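## 4. Setting Up Your Fan Club Feed

Complete these steps after your Ekpo account has been approved.

1. Sign in and select **Feeds**, then **Add Show or Performer**.
2. Enter the title as it appears in the Skallham listings. A feed may follow up to 82 titles.
3. Choose how often celebrity news is refreshed.
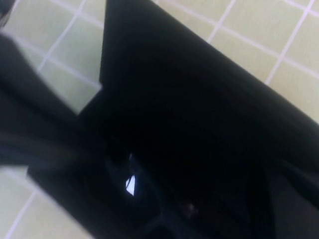

4. Set the spoiler delay. Two hours is the default — members in later time zones may need more.
5. Select **Save and Publish**.

**Note:** Headlines longer than 1000 characters are shortened on the home page.

**Caution:** Removing a title also deletes its comments. Deleted comments cannot be restored.

### 4.1 Page Banner

Upload a banner under **Appearance**. Moderators without banner rights should apply to Damilola Olaniyan at the Sirnthorpe office.
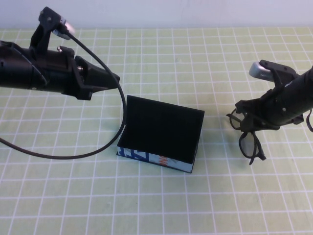 *Light green tabletop with white grid lines*

Banners are reviewed before they appear to members.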